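4. Recording your grasp examples

I like to get all 200 examples done in one sitting, but Gridden saves as it goes, so stop whenever you want.

1. Open Gridden and pick the Kullance hand profile. (I forget this one a lot!)
2. Raise the arm and let the fingers hang straight down over the floor.
3. Check the wrist view before you hit Record. You want the thumb and the fingertips in it, with some floor showing behind them.
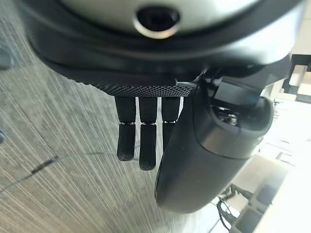
4. Press Record, do one grasp, press Stop. Short clips are fine.

Note: I toss any clip where I bumped the arm halfway through.

Caution: keep your own fingers away from the thumb joint while the hand is powered.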